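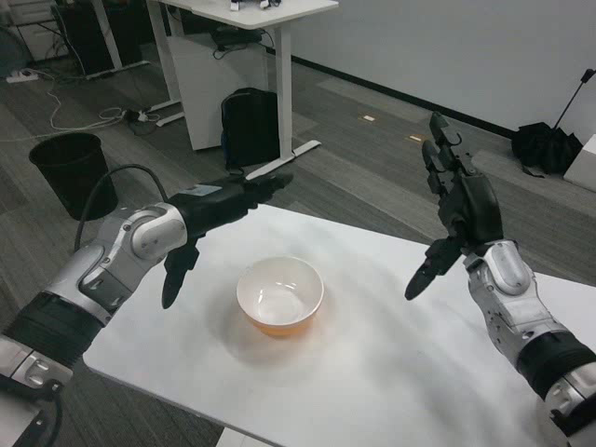

Comparing Two Hand Controllers on a Two-Arm Setup
Project report, term 2

By the Borero project group
Thursday, March 17, 2022

Search this site
Enter keywords
Go

1. What we set out to do

Our group was given bench time on the two-arm robot and asked to pick one question we could answer in a term. We chose the controllers. The lab has two ways of driving the arms by hand. The first is a pair of handheld grips with a trigger and a thumb stick, which everyone calls the Tosh grips after the name on the box. The second is a pair of sensor gloves from Tellberg. The grips are older and most people in the lab prefer them. The gloves were bought in September and had hardly been used.

We wanted to know which one lets a new operator move a bowl with fewer drops and fewer restarts. We did not look at speed at first, but we logged the times anyway and they ended up in the results.

2. Setup

The arms stand on either side of a white table and reach in over it. Each arm ends in a black multi-fingered hand. We used one object for the whole comparison, a round bowl that is white inside and orange on the outside. We tried a mug during the first week and gave up on it. The handle turned every attempt into a question of which way the mug was facing, and that was a different project.

The bowl starts in the middle of the table, between the hands. The operator brings both hands in, takes the bowl by the rim, lifts it clear of the table, holds it, and puts it down again. A trial counted as a success if the bowl came down upright and neither hand had let go early. Anything else was a fail. If the software stopped the arms, we wrote that down as a restart and ran the trial again.

All commands went through Drotuvska, the control program the lab already uses. It takes the position of each wrist and a closing value for the hand. With the grips, the trigger sets one closing value and all the fingers follow it. With the gloves, each finger gets its own value and the thumb gets two. We left the speed limits at the lab's default and did not change them between controllers.

3. Operators and trials

We had 20 operators, all students from the department who had not driven the arms before. Half started with the grips and half with the gloves, and then they swapped. Everyone got a short practice period with each controller before the logged trials.

In total we recorded 564 trials. We had planned for more. We lost an afternoon to a cable fault on the right side and most of a second one to a room booking that had us down for the wrong week. Of the logged trials, 163 were fails.

4. Results

The grips did better overall. Most of the fails came from the gloves, and most of those came in an operator's first few tries. After that the gap got smaller, though it did not close.

The kind of fail was different for the two controllers. With the grips, the usual problem was closing too late. The operator would have the wrists in the right place and start to lift before the trigger was fully down, so the rim slid out from under the fingers. With the gloves, the usual problem was the thumb. A person's thumb rests in a spot that the glove reads as half closed, and the robot thumb then came in low and pushed the bowl before the fingers reached it. Several operators learned to hold their own thumbs out wide on the way in. One got around it by coming down from above with the hand pointed at the table, and that worked well enough that we let others try it after their logged trials were done.

Times were close. The grips were a little faster on the reach and the gloves were a little faster on the release. We don't think either difference means much with this number of people.

Restarts were nearly all from the gloves. Drotuvska stops the arms when a wrist command jumps, and the gloves lose tracking when one hand passes behind the other. Crossing your hands is easy to avoid once you have been told, so we added it to the practice talk halfway through. We should have done that from the start. It means the early and late glove trials were not run under quite the same conditions.

5. Problems with the method

Using one bowl makes the results narrow. A wide rim is easy for a hand that closes all its fingers together, and that favors the grips. A smaller or softer object might have gone the other way.

We calibrated the gloves once per operator. The manual suggests doing it again after a break, and we skipped that to save time. Some of the thumb trouble may be ours.

The table also shifted a little on the carpet during the second week. We marked where the legs should go with tape after we noticed, but we can't say how many trials were affected.

6. What we would do next

Repeat the glove trials with the thumb offset set separately in Drotuvska. The setting exists, and we found it in the last week while looking for something else. We would also add one object that needs the thumb and fingers to move on their own, such as a bottle with a screw cap, and calibrate before every block.

For the lab's intro sessions we recommend keeping the grips.

The log files and the practice talk are in the group folder under "controllers."

Recent reports
Borero group: project plan and parts list
Wrist cable routing, notes from the fall term
Setting speed limits in Drotuvska
Tellberg gloves: first calibration
Booking the two-arm bench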